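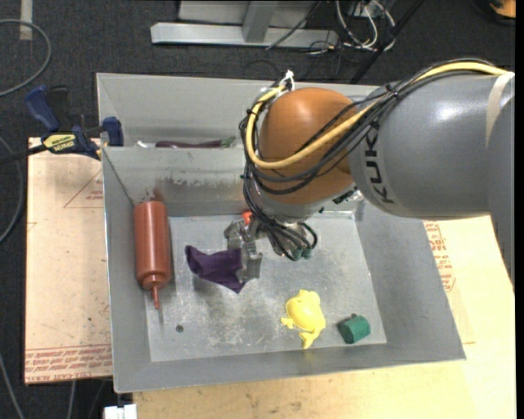

Mieke Prins thinks the cable slack is wrong and wrote as much on the build page last night: too much loop at the wrist, and sooner or later joint six will wind it round the gripper. She would move the tie back and lose a hand's width.

Mar 4, 2022. Batcombe shop, bin picking build.

She may be right. The yellow cable and the black bundle both go over the orange joint, and the bundle hangs down in loops toward the gripper. I left it long in August so the wrist could turn fully both ways. The picking program never uses that much. For now I have limited joint six in software to 95 degrees either side and will redo the ties when the new sleeve comes from Jermont.

Speed override back up to 100 percent for moves above the bin, lower inside it. Dropped the payload setting to 2000 g, which covers the gripper and anything we put in.

Items in the bin: purple cloth, squeeze bottle, yellow frog, small green cylinder. Eggplant in the rear compartment. Cloth is the hard one. The finger has to come down near an edge and the height from the depth map is poor where it folds. Trying a fixed approach height next, then closing slowly.

Bottle against the sloping wall: nozzle down is awkward. Grip on the body only. Skip the collar.

Bar clamp stays on the bin. Please don't borrow it, the bin position is taught and I don't want to do it again. Bin origin is 458 mm from the base plate edge, written in the Taipe folder too.

To do:
- new sleeve, shorter loop, check at both joint limits
- trim the white tie at the wrist
- cloth at fixed height, log every miss
- answer Mieke about the tie
- put the leftover acrylic back on the rack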